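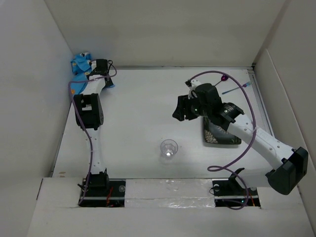

girik_shop wrote:
Does the 2000 price include both arms, or is it per arm? The Arkano page reads like per arm to me.

bovard77 wrote:
Both arms, grippers and mounting plates. The enclosure is extra. Mine came in 2 boxes and took 11 hours to put together, most of that on wiring.

Posted Aug 13, 2023

tinplate wrote:
I'd hold off. Cable routing is the weak point of this kit. The purple cable arches over the wrist and comes down across the forearm with a lot of slack. Fülöp sells a kit with internal routing for a bit more.

bovard77 wrote:
The slack is there so the wrist can turn. I tied mine down tight at first and it pulled a connector out. Left it loose after that and no trouble in three months.

tinplate wrote:
Fine until it hooks on something. If you're doing tabletop stuff like cups and spoons, a loose cable sweeps the table before the gripper gets there.

mel_k wrote:
Depends on the job. The gripper does well on cloth for me. Clear glass is where I have problems – the fingers are angular and hard, so I put rubber on them. Thin handles lying flat are slow too.

girik_shop wrote:
Is the rubber in the kit?

mel_k wrote:
No. I cut up a bike tube.

tinplate wrote:
So 2000 and you finish the fingers yourself.

bovard77 wrote:
Show me another pair at that price. The Fülöp is sold one arm at a time.

girik_shop wrote:
OK, ordering the pair without the enclosure. Shop says it ships in November.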